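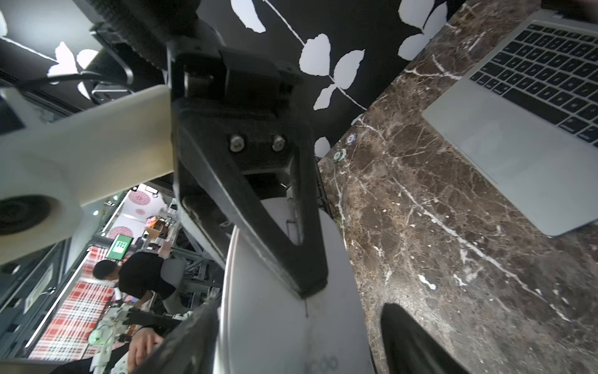

Re: [fitout] wall covering + counter, Pikdale room

Birsen, quick one between calls, sorry for the fragments.

Wall covering first. The black with the white leaves and vines is staying. I know two people voted for plain. It's up, it looks good behind the dark marble, and I'm not paying to strip it. What I do need is one more roll of the same, for the return by the door. Ordering from Drotport, item 1151 if I copied it down right. Can you check that against the label on the old roll before Thursday? Last time they sent us the gray ground and we only noticed when it was pasted.

Counter. Yes to the brown marble with the white and tan veins, no to a second piece of it. It's heavy and Cairns want 60 a visit just to come and look at an edge. Whatever we put on the other side can be plain. Please can people wipe up coffee right away and not leave cups standing on it overnight. Marble stains, the sealer only buys you time. No vinegar spray either!! Soap and water, soft cloth, dry it after.

Small stuff on the counter: laptops fine. The little round chips, the blue and white one and the green and white one, please put them back in the tin with the rest when you're done. They end up at the edge and then on the floor and then in the vacuum.

> On the other panels, are we keeping the pink mandala one? It
> fights with the leaves if you ask me, and with the red plaid
> it's three patterns in one room. I'd keep the leaves, keep the
> plaid, and paint over the circles. Also is the green sign
> going to be lit all day? And who has the measurements for the
> gray metal frame, I need them for the hooks.
>
> Birsen

Keeping the mandala panel for now. It's far enough back from the counter that I don't mind it, and painting white over pink takes more coats than you'd think (did my sister's hallway, never again). Ask me in October. Plaid stays, agreed.

Sign: put it on the timer with the lamps. The timer is in the drawer with the extention cords.

Frame: I don't have the measurements, Basden does, he did the drawing. For hooks get the S kind, no drilling. 6 should do it, 4 for aprons and a couple spare.

Chairs. The light gray ones are fine at the workbench, don't swap them with the stools again, my back can tell.

Have I missed anythign? If so reply to the list and not just to me, I'm out from noon and someone else can pick it up.

thx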